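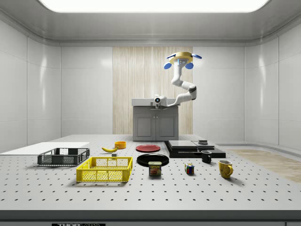 Corinne Lahtinen
Instructor, Interior Lighting I, Warkska School of Design

Week 5 notes: Where the light goes after it leaves the fixture

Last week we spent the whole class on lamps, and I could see a few of you drifting off during the part on color temperature. Fair enough! This week is more fun, I think, because we get to talk about surfaces.

Start with the two kinds of reflection. A matte surface scatters light in all directions, so a flat-painted wall looks pretty much the same wherever you stand. A glossy one sends a lot of it off at a matching angle, like a pool ball off the rail, and you get a picture of the light source sitting on the wall. Look at the white panels in the room at the top of the page – big ceiling light, glossy walls, and you can pick out the soft reflections on them. The pale wood at the back is the sort of thing I'd add to a white room too, since the eye likes having somewhere to land.

Now reflectance. It's just the share of light that a surface bounces back. Fresh white paint might give you 80 percent or more, a mid gray maybe half that, and dark walnut hardly anything. When you do your worksheets, please write down the value you used for ceiling, walls and floor separately. Half of you averaged them last time and I had no way to follow your math.

My old Movberg apartment is my favorite bad example. I painted the living room dark green (I loved that green) and then couldn't read in there after four in the afternoon. I bought 2 extra floor lamps before it dawned on me that the walls were eating everything.

Glare is the other half of this. If a shiny countertop sits under a bright fixture, you'll see the fixture in the counter, and your eyes get tired. You can move the light, make it bigger and softer, or pick a duller finish. Try them in that order if the client has already paid for the counter.

For next time

Read chapter 6, skip the box on fiber optics.
Finish problem set 3. The Plevholm library problem should come out to 3,962 lumens. If you get double that, check whether you counted the ceiling twice.
Bring one paint chip you like and one you can't stand.

The site visit has moved to May. I'll post the room number once I have it, and there are 19 spots on the van, so sign up on the sheet by my door.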